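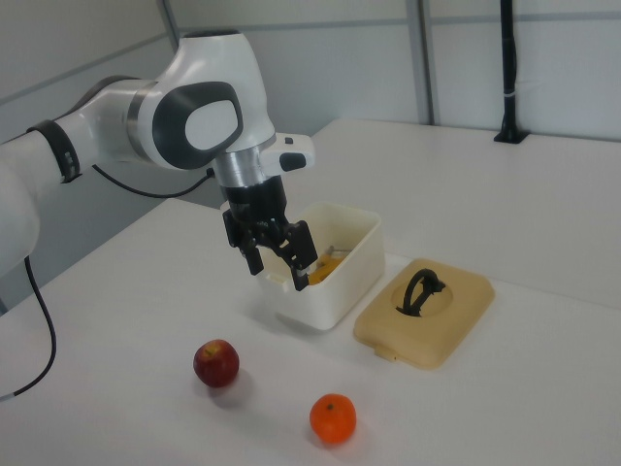
Lid keeps coming off my cream storage box

ibsafikre
07/07/2026
Hello all. I have a plastic box for small things in the kitchen, cream colour, with a separate beige lid. The lid closes well on three corners, but the last one rises again after one minute. I bought it in June from Grendov. Is it possible to repair this, or must I buy another?

clenow49
Put the lid in hot water from the tap, then press it flat under a heavy book until morning. Mine is good again.

dimitrov_k
I don't agree with hot water. It made my lid worse – now it has a wave in the middle. First look if the box is too full. One long thing standing up is enough to push a corner.

clenow49
Was your water boiling? I wrote from the tap.

dimitrov_k
It was from the kettle, yes. But I still think he should empty it first.

ibsafikre
Thank you both. I took everything out and the corner still rises, only less. I will try the tap water and the book tonight.

dimitrov_k
Then write here how it went, please. I have the same lid at home.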